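# The Slow Business of Painting a Rental

Wilma Van Dijk has painted the same apartment eleven times. It is a one-bedroom on the second floor of a brick building in Sturstead, and she owns it along with the unit below. Each time a tenant moves out she spends a weekend with a roller and a tray. She uses the same color every time, an off-white sold under a name she dislikes and has stopped saying out loud.

"I tried gray once," she says. "It was the year everybody had gray. The man who came to see it asked if the heat worked."

Rental paint gets very little attention from people who write about homes. The magazines cover limewash, color drenching, and the return of brown. Meanwhile most renters live inside some version of off-white, picked by a person they may have met once, in a finish chosen for how well it wipes down. It is the most common interior in the country and hardly anyone picks it for themselves.

Stijn Dierckx has worked the paint counter at Aerts, a hardware store on the east side of town, long enough to have mixed a lot of it. He keeps the formulas for his landlord customers on index cards in a recipe box. The store's computer holds them too, but the computer was replaced a few years ago and some of the old numbers did not carry over.

"A landlord comes in and says, give me what I had last time," he says. "Last time was six years ago. If I don't have the card, we're guessing, and then there's a patch on the wall that shows every afternoon when the sun comes in."

Patches are the main subject of conversation at the counter. A wall that has been up for five years is a different color from the can it came out of. Cooking changes it, and so does sunlight. A fresh square of the correct paint can look worse than the scuff it covers. Dierckx tells people to paint from corner to corner or leave the wall alone. Most of them buy a quart and try the patch anyway.

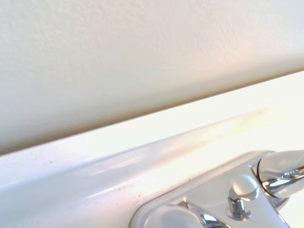
The cost of doing it properly is easy to underestimate. Van Dijk's last repaint came to $278 in materials, which covered paint, primer for the bathroom, tape, two roller covers, and a new tray. She did the work herself. A painter had quoted her $485 for labor on the bedroom and hall alone. She thought the price was fair and turned it down.

Amanuel Admasu is a painter who takes that kind of job, and he says the rolling is the short part. He spends most of his first day washing walls and filling holes. Kitchens take the longest. Grease settles on the upper walls, even in homes where people cook very little, and paint will not hold over it.

"They see me with a sponge and they think I haven't started," he says.

He has opinions about finish. Flat paint hides dents and bad joint work, but it marks if you brush it with a coat sleeve. Semigloss can be scrubbed and shows every flaw behind it. He uses eggshell in bedrooms and satin in kitchens and baths, and he will argue with an owner who wants one finish for the whole place to save a trip to the store. He usually loses the argument.

Texture is another matter. Much of the housing in Sturstead went up at a time when builders sprayed texture on drywall to speed the work along, and it has been painted over so often that the original pattern is soft. Admasu can match it with a spray can on a small repair. On a large one he prefers to skim the whole wall smooth, and he tells the owner the price before he touches it. He was once asked to match three different textures in one hallway, each left by a different plumber. He did it, and he still thinks it looks terrible.

Tenants see all this from the other side. Amber Wouters has rented in four buildings and painted in two of them, once with permission. Her first lease said the walls had to be returned to their original color but didn't say what the color was. She had painted the living room a dark green. When she moved out she bought three sample pots, brushed them onto cardboard, and carried them around the apartment at different hours of the day.

"The inside of the closet was the only part I hadn't painted, so I matched the closet," she says. "Then it turned out the closet was the one place they hadn't repainted before I moved in."

She lost part of her deposit. At her current place she asked for the paint name before she signed, and the manager had to call back with it two days later. It is written on a piece of tape inside the cabinet under the sink.

Some owners have started leaving that information on purpose. Vasanthi Krishnan manages 30 units for a small firm called Harkura, and every one has a card inside the electrical panel door listing the color, the finish, the store, and the month of the last coat. She began doing it after a leak in June, when a ceiling had to be redone in a hurry and the crew went through four cans before they found the right white. The cards cost almost nothing. Getting the painters to fill them in has been harder.

She has also begun letting tenants paint one wall any color they like, as long as they tell her first. About a third of them have taken her up on it. There are a lot of blues. One tenant chose an orange that took three coats of primer to cover, and Krishnan now asks to see the chip.

She has not changed the white everywhere else. A batch of test cans from Wosodow, a smaller brand, sat in her office for most of a winter while she tried to decide if the shade was warmer or only newer. In the end she gave them to a tenant for a garage.

Van Dijk's apartment is occupied at the moment, by a nurse who works nights and has hung almost nothing on the walls. The leftover paint is in Van Dijk's basement, in a sealed jar with the date on the lid. She expects to need it in the spring.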